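Two-arm table cell, right arm keeps ending up low on the same pick. Where would you look?
Cell Setup and Maintenance > Small arms

trundport_dee wrote:
Hi all, long time reader, second thread. I look after a bimanual table cell at our place in Ondarside. Two black arms, one each side, butcher-block style top, and a little wooden shelf at the back that everything gets put on and taken off. We run it most of the day and I get it to myself after 4 p.m., which is when all the fixing happens.

My problem is the right arm. Since we swapped its wrist cable in January it comes in low on the shelf picks. Left arm, same targets, no trouble. It isn't low by much, 5 mm on a bad day, but the shelf board is thin and I don't love fingers that close to it. I re-homed both arms, reloaded the saved offsets, and swore at it. Went away for a morning, came back by lunch.

This is how I have the table laid out at the moment:
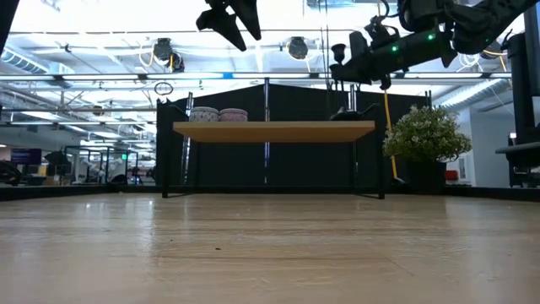 Cell from the table side, right arm reaching in over the shelf.

Plant stays, before anybody starts. Ideas welcome!

gantrygus wrote:
Cable. You changed a cable and then it went wrong, so it's the cable. Does the loop over the wrist go tight when the arm is stretched out? I had one that dragged the last joint a hair every time it reached past a certain point, and I spent a whole Friday recalibrating a perfectly good arm.

Unclip it, let it hang with way too much slack, run the pick again at slow speed. Ten minutes of your life.

mill_and_ban wrote:
Gonna disagree with Gus. A tight cable gives you an error that changes with pose. If she's low on every shelf pick, I'd go look at the mount. What are the bolts at, and when did anyone last put a wrench on them? You don't pull a wrist cable without leaning on the arm, and if the base is clamped to a rail it doesn't take much to rock it.

gantrygus wrote:
Shelf picks are all at nearly the same reach though! So "every shelf pick" IS one pose, more or less. We can't tell yet.

mill_and_ban wrote:
Okay, fair. Then she needs to test it close in as well.

trundport_dee wrote:
You're both going to be annoying about this, I can tell. I'll do the slack test and the close-in test tonight. Bolts: 8 Nm on the base per the sheet Osamu left taped inside the cabinet door. (Osamu Iwasaki built the cell before he moved over to Irkano, so most of what I know is his handwriting.) Last check on the sheet is fault ticket 861, and that was ages before the cable job. So yeah. Nobody has had a wrench on it. Me included.

For the close-in test I'm using balls, since you can see right away if the fingers are coming down in the wrong spot. One goes up by the shelf edge with the left arm and the other sits out on the wood near the right gripper.

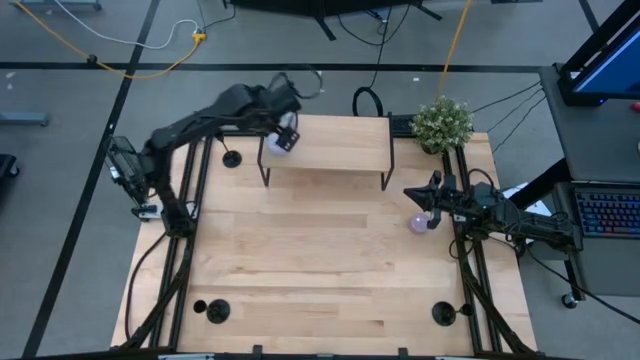 I'm doing five approaches at each spot, right arm only, and measuring from fingertip to wood with feeler gauges. Slow speed for all of it. Then I unclip the cable and do the whole lot over. If the numbers don't move I'll get the torque wrench out and Mill can be smug.

pedro_offset wrote:
Can I throw in a third one? Check the shelf. It's a loose thing on thin legs, right? If somebody nudged it or stood it back a little crooked you'd get a different height at one end. We glued little locating blocks down for ours and a whole category of complaints went away.

mill_and_ban wrote:
Left arm's fine on the same targets, so I don't buy the shelf.

pedro_offset wrote:
Same targets but does it go to the same END of the board? That's all I'm asking.

trundport_dee wrote:
Ugh, good question. Mostly the left end for the left arm, yes. I'll put a gauge under all the feet too.

trundport_dee wrote:
Okay, results. Close in, the right arm is low too, a bit less than at the shelf. Unclipping the cable made no difference I could measure. Shelf is level. Two of the base bolts on the right turned before the wrench clicked, one of them a good quarter turn. Torqued all of them to 8, did the base calibration again from scratch, and the shelf picks are now inside 1 mm.

gantrygus wrote:
I'd still give that cable more slack.

mill_and_ban wrote:
Mark the bolts with paint pen while you're there. And check them again after a week of running, if they walked once they'll walk again. What are you using on the threads?

trundport_dee wrote:
Nothing right now. Sheet doesn't say. I've messaged Osamu to ask if he left them dry on purpose, will post when he gets back to me.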